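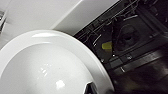
Kristýna Sýkora would sooner wash up by hand than wait for a machine to make its mind up about a plate, and she said as much when the talk turned, as it tends to, to whether robots are ready for the chores the rest of us put off until after supper. Plenty of people share her view, and they have a point – a dinner plate is slippery, a rack is fiddly, and most of us learned the knack so long ago that we forget it ever had to be learned.

Still, the people at Vemon are in good heart. Since August their trial has covered 3,788 attempts at everyday jobs, from loading crockery to tidying up after a games evening, and 1,438 of those were finished with no human hand stepping in.

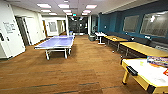

Tidying is the harder half, they say, as a stray ball or a box left out can turn up anywhere, and a person simply sees it and bends down. The machine must find it first, and then decide where it belongs, and all that thinking takes a good while longer than the bending.

Shop-floor work is coming along rather more briskly, and the firm hopes to try a bench job with screws and wiring at Bultska before long.

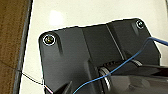

Screws and a thin blue wire on a dark plastic panel.

Vemon will publish its next results once the trial reaches its four remaining tasks.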